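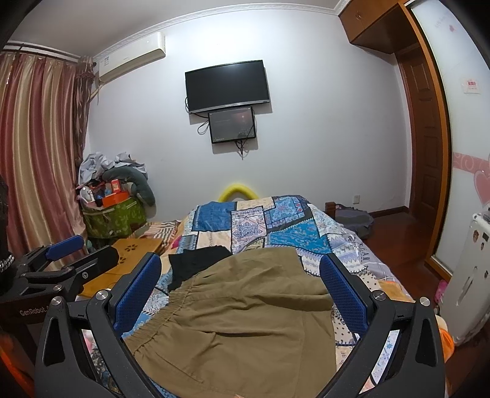
有读者在条目讨论区留言说，自己动手做手持夹爪，打印和组装一个周末就能完成，剩下的几个月全花在调间隙、换指垫和重做标定上，条目应当把这部分写得比零件清单更详细。本次修订按这一意见扩充了“调试与标定”和“常见故障”两节，并将零件部分压缩。

自制手持夹爪

自制手持夹爪，又称手持式示教夹爪，指由个人在家中或共享工坊里制作、由人手握持操作的双指夹持装置。它的手指机构与装在机械臂末端的夹爪相同或相近，动力来自操作者的手指，一般配有摄像头和开合量传感器，用来记录人完成某项家务或装配动作的全过程。记录下来的数据可供机械臂模仿学习使用，也有制作者只用它检验一种手指结构能否胜任某类物品，确认之后再去做带电机的版本。

本条目主要叙述业余制作中的常见做法，并以Mirnurer共享工坊整理的Marikar方案为主要参照。商品化的同类设备在外形和原理上与之有相似之处，其规格不在本条目范围内。

名称

中文爱好者圈子里对这类装置没有统一叫法。“手持夹爪”使用最广，“示教夹爪”偏重用途，“手爪”“夹子”多见于口头。部分制作日志把装有摄像头的整套装置称为“采集手”，把没有摄像头、只做机构验证的称为“空手”。两种称呼在Mirnurer的文档里都出现过，后来统一写作“手持夹爪”和“无相机夹爪”。

Marikar是Mirnurer工坊内部的项目代号，起初只指一套手指连杆的图纸，后来扩展为包含手柄、指垫、相机支架和记录程序在内的整套方案。Dendance是其中连杆机构的名称，Ernon是记录程序的名称。三者可以分开使用，把Dendance连杆装到别的手柄上的改装并不少见。

结构

手指与连杆

多数自制夹爪采用双指平行开合或近似平行开合的结构。最简单的做法是两根手指各绕一个销轴转动，扳机拉动拉杆使其合拢，弹簧使其张开。这种结构零件少，但指面在张开时成八字形，夹厚物时只有指根受力，夹薄布时只有指尖接触。平行四连杆能使指面在整个行程内保持平行，代价是销轴数目增加，间隙随之累积。

Dendance连杆属于四连杆的一种。它把每根手指的销轴都放在手掌前方，外侧连杆略弯，张开时向两边让出空间，合拢时贴近指背。指面最大开口随手指版本不同而变化，最多100毫米，超过这一开口时连杆接近死点，扳机会明显发沉。早期图纸曾允许更大的开口，后来在手掌处加了限位凸台。

销轴通常用金属光轴或带肩螺钉。塑料孔直接套金属轴的做法可以用，但磨损后孔会变成椭圆，手指随之左右摆动。较稳妥的办法是在孔里压入铜套或小轴承。用普通螺钉代替销轴时，螺纹不应落在转动的孔内。

指垫

指垫决定夹爪能拿住什么。常用材料有硅胶、热塑性弹性体和带背胶的橡胶片。表面纹路有横纹、菱形纹和颗粒几种。横纹对布料较有效，布的褶皱会陷进纹路之间；菱形纹适合瓶身、盒子一类的硬物；颗粒纹沾灰以后摩擦力下降得最快。

指垫硬度的选择没有公认标准。偏软的垫子接触面积大，拿光滑物体时不易打滑，但夹薄布时会把布压进垫子里，松开后布黏着不掉。偏硬的垫子松手利落，要求指面对得更齐。Marikar方案给出软、硬两种垫子的模具，外形相同，可以互换。

指垫的颜色对视觉也有影响。相机安装在手柄上时，指垫始终处在画面里，颜色与常见衣物和桌面反差越大，后期越容易把手指从背景中分离出来。不少制作者因此选用蓝色或绿色的垫子，手指本体则用黑色或深灰色材料，以减少反光。

手柄与扳机

手柄一般分手枪式和直柄式。手枪式握持省力，适合从上方接近桌面物品；直柄式便于伸进抽屉、柜子和洗衣机滚筒。Marikar采用手枪式，从柄尾到指尖的总长为309毫米。增加总长会让手腕力矩迅速变大，制作者在加长手指之前应先用配重块试握。

扳机行程与手指行程的比例称为传动比。比例过大时手指动作灵敏，难以停在中间位置；比例过小时要扣很深才能合拢。叠衣服需要频繁地轻捏和松开，拧瓶盖需要持续用力，两者的合适比例不同。Dendance的拉杆上留有一排孔位，可在不更换零件的情况下改变比例。

相机支架

相机多装在手柄上方，向前下方倾斜，使两个指尖和它们之间的区域都落在视野内。广角或鱼眼镜头可以兼顾近处的指尖和远处的房间，后者对估计夹爪位置有用。镜头的视场超出传感器范围时，画面四角会变黑，一般不作裁剪，留待标定程序处理。

支架的刚度比材料强度更重要。支架在快速动作中轻微晃动，肉眼看不出来，位置估计却会随之漂移。Marikar第二版支架在下方加了一道斜撑，并把螺钉孔从两个改为四个。

重量

Marikar整机含相机与电池重618克。重量分布以靠近手掌为宜，电池应放在柄内，记录主机如果较重，可挂在腰间，以线缆连接。双手操作时两个夹爪的重量应当一致，否则操作者会不自觉地多用较轻的一只。

制作

打印

结构件多用熔融沉积打印。聚乳酸易于打印，适合试装，长期处在夏季的车内或靠窗处会变形。聚对苯二甲酸乙二醇酯共聚物韧性较好，适合扳机和连杆。尼龙耐磨，但吸湿后尺寸变化，销孔应在零件调湿之后再铰。

打印方向应使层纹与主要受力方向平行。手指连杆平放打印，手柄可沿中线剖成两半，各自平放，再用螺钉合拢。把手柄竖立打印虽然省去拼缝，扣扳机时受力处正好沿层间开裂，Mirnurer文档中保留了几张这类断口的记录，并注明不推荐这种做法。

浇注指垫

指垫模具可以打印，内壁需打磨或喷涂，否则层纹会印在垫子背面，影响粘接。浇注硅胶前应搅匀并静置排泡。没有真空泵时，可将胶液从高处细流倒入，使大气泡在下落途中破裂。某些树脂打印件会妨碍硅胶固化，与模具接触的一面始终发黏，应先以小块试浇。

垫子背面最好做出倒扣或燕尾，嵌入手指上的槽内。单靠胶水粘接的垫子会从指尖一侧开始翘起。在共享工坊中浇注时，应注明配比和时间，并在模具上贴标签，以免被误当作废料清走。

装配

装配顺序一般为先手指、后手掌、再手柄。每装一根销轴，都应检查连杆能否靠自重落下。若在装完之后才发现发涩，往往要全部拆开才能找到卡滞的位置。螺纹处可用低强度螺纹胶，转动处不用胶，也不用黏稠的润滑脂，后者会沾上布料的纤维。

拉杆长度应在手指完全合拢、扳机留有少许余量时锁定。没有余量的夹爪在指垫磨薄之后就无法夹紧。

调试与标定

间隙

组装后的第一项检查是指尖的侧向摆动。一手固定手掌，一手轻推指尖，如能感到松动，应先查销轴，再查手掌处的配合面。两根手指的松动方向如果相反，夹布时两指会错开，布从一侧滑出。消除间隙可在连杆之间加薄垫片，每次只加一片，加后重新检查转动是否顺畅。

指面平行度可以用一张纸检查。将纸夹在两指之间，分别从指尖、指中和指根处抽动，三处阻力应当接近。指尖稍紧于指根是可以接受的，夹取平铺的布料时反而有利。

开合量

开合量可用旋转电位器、磁编码器或画面中的标记测得。电位器便宜，磨损后读数跳动。磁编码器寿命长，磁铁偏心会使读数呈周期性误差。用画面标记则不需要额外的传感器，但手指被衣物遮住时读数会中断。Ernon程序支持以上三种来源，也可以同时读取两种并互相校验。

标定时应记录完全张开、完全合拢以及夹住已知厚度垫块时的读数。只记录两端会忽略连杆的非线性，在中段产生明显偏差。每次更换指垫之后都要重做合拢位置的标定。

相机

相机标定包括镜头内参和相机相对指尖的位置。前者用棋盘格或圆点板完成，后者通常让指尖依次触碰标定板上的若干点。支架拆装一次，后者就要重做一次。镜头如可调焦，应在标定前用胶固定对焦环。

时间同步

双手同时操作时，两侧画面与开合量必须对齐到同一时间轴。简易的办法是在录制开头让两个夹爪互碰一下，再从画面和读数中找到碰撞时刻。Ernon默认采用主机时间戳，另提供互碰校验作为补充。线缆过长或集线器供电不足会造成掉帧，掉帧后的时间戳如果只按帧数推算，两侧会越差越远。

测试方法

硬物测试

硬物测试多取日常物品，如杯子、药盒、遥控器和小纸盒。测试的目的在于检查开口是否够用、指垫是否打滑，以及扳机在长时间保持时手指是否疲劳。圆柱体应从侧面和上方各夹一次。表面有水的物品宜单独测试，指垫淋湿后的表现与干燥时相差很大。

布料测试

布料是自制夹爪最常用的测试对象之一，衣物容易取得，不怕跌落，又能暴露指面不平、间隙过大和松手不利落等问题。常用的有毛巾、短裤、袜子和T恤。毛巾厚而均匀，难度最低。短裤带有松紧腰头，腰头处厚而有弹性，裤腿处薄而松散，同一件衣物上可以试出两种情形。薄袜子难度较高，容易整只被夹起或整只漏掉。

测试可以在桌上进行，也可以在床上进行。桌面硬而平，指尖能贴着桌面铲入布料下方，但两指容易撞击桌面。床面柔软，指尖可以略微下压，把布连同下方的床单一起压陷，再合拢捏起最上面的一层。

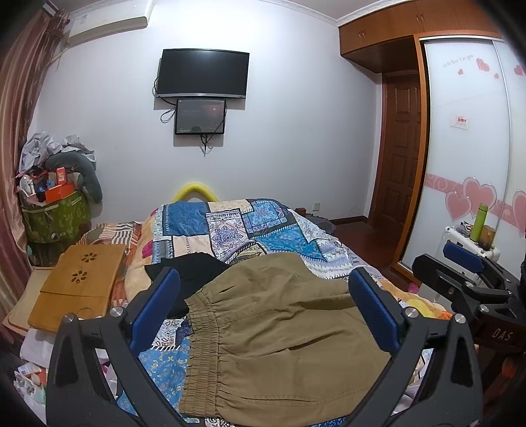
在床面上捏取时，下压深度是成败的关键。压得过浅，指尖从布面上滑过；压得过深，会把床单或被面一同夹住。操作者通常凭手感调整，而机械臂没有这种手感，因此记录中应保留失败和重试的片段，并注明结果。床品带有花纹时，衣物边缘在画面中较难分辨，却能为位置估计提供较多的特征点；素色床单的情形正好相反。两种床面都应纳入测试。

腰头的处理也有讲究。从腰头正中捏起，衣物两侧会向下垂合；从腰头两端同时捏起，可将腰头拉直，便于对折，但要求双手动作一致。夹住腰头后轻抖一次，可使裤腿展开，抖动幅度过大则会超出相机的曝光能力，画面出现拖影。Marikar的操作说明建议在抖动之前停顿片刻，使后续切分片段时有明确的分界。

口袋、抽绳和拉链是常见的干扰。指尖可能伸入袋口，把里衬翻出；抽绳会缠在销轴的螺钉头上。改用平头销轴并在外侧加盖，可以减少缠绕。测试前是否整理衣物，应在记录中写明，整理过的衣物与随手放下的衣物在难度上不可直接比较。

记录与整理

Mirnurer工坊的Marikar记录目前共有2,766段，多数为衣物整理，其余为餐具摆放和小件收纳。每段记录包含画面、开合量、时间戳以及一行文字说明。文字说明由操作者在录制后填写，格式不强求统一，但须写明物品、动作和是否完成。

片段的切分以一个完整动作为单位，例如“捏起腰头并对折”。过长的片段包含多个动作，训练时不易对齐；过短的片段缺少接近和离开的过程。Ernon可以根据开合量的变化自动提出切分点，再由人工确认。连续轻捏时自动切分常常过密，需要合并。

在家中录制会拍到居室内的陈设。工坊的规则要求操作者先征得同住者同意，收起证件、信件和写有地址的包裹，镜子和亮着的屏幕也应避开。录制后仍须浏览一遍，含有人脸或私人文字的片段予以删除或遮盖。上传前的原始文件只保存在操作者自己的硬盘上。

常见故障

手指合拢后不能弹回。多由弹簧疲劳、拉杆弯曲或指垫互相黏住引起。新浇注的硅胶垫表面发黏，可扑少量滑石粉后擦净，或以酒精擦拭并晾干。

夹取时手指向一侧偏。多为两侧连杆长度不一，或一侧销轴松动。打印件若分两批完成，收缩可能不同，左右连杆应在同一批中打印。

开合量读数跳动。使用电位器时先检查接线，再检查滑片磨损。使用磁编码器时检查磁铁是否脱胶。扳机附近的导线反复弯折，断线常发生在护套内部，外观完好。

画面间歇中断。多为接口松动或供电不足。相机线应在手柄处设固定夹，使拉力落在线皮上，不传到插头。无线传输在住户密集的楼内不稳定，长时间录制一般改用有线或本机存储。

指垫脱落。燕尾槽尺寸偏松时，可在槽底贴一层薄胶带。如垫子边缘已撕裂，应整片更换。

手腕疲劳。连续录制后握力下降，动作变慢，开合量曲线的形状也会改变。Mirnurer的惯例是录完一组便放下夹爪，整理衣物和文字说明，再开始下一组。

安全

自制手持夹爪没有电机，夹伤的危险较小，但连杆与手掌之间的缝隙仍可能夹到手指或头发。锂电池应使用带保护板的成品，柄内不得有螺钉尖端朝向电池。充电时应把电池取出，放在不易燃的表面上。打磨打印件时应戴口罩，未固化的树脂不应接触皮肤。

改为电动版本时，原有的塑料连杆可能承受不住舵机或减速电机的堵转力矩，应加装限流，并在软件中限制开合速度。将电动版本装到机械臂上之前，宜先固定在台面上空载运行。急停开关应放在操作者不用越过机械臂就能够到的地方。

与机械臂的衔接

手持夹爪的记录能否用于机械臂，取决于两者手指的几何是否一致。较通行的做法是手持版与电动版共用同一套手指和指垫，只更换手掌以后的部分。相机与指尖的相对位置也应保持不变，否则机械臂看到的画面与记录中的画面不同。

人的手臂能做出许多机械臂做不到的姿态，例如大幅扭转手腕或从肘下绕过物体。记录时应有意避开这些姿态，或者在整理阶段用机械臂模型逐段检查，剔除超出关节范围的片段。Marikar的电动版本仍在试制，手掌部分已有图纸，工坊尚未公布装臂后的测试记录。

版本与许可

Marikar图纸以源文件和打印文件两种形式保存在工坊的文件库中，允许个人和学校修改使用，修改后的版本须换用其他名称并注明来源。Dendance连杆的孔位尺寸自第二版起保持不变，旧版手指可以装在新版手掌上；第一版手掌没有限位凸台，装用加长手指时需另行加装。Ernon的记录格式在七月的更新中增加了指垫类型一栏，旧记录中的该栏留空。

参见

平行四连杆
模仿学习
三维打印
共享工坊
软体夹持器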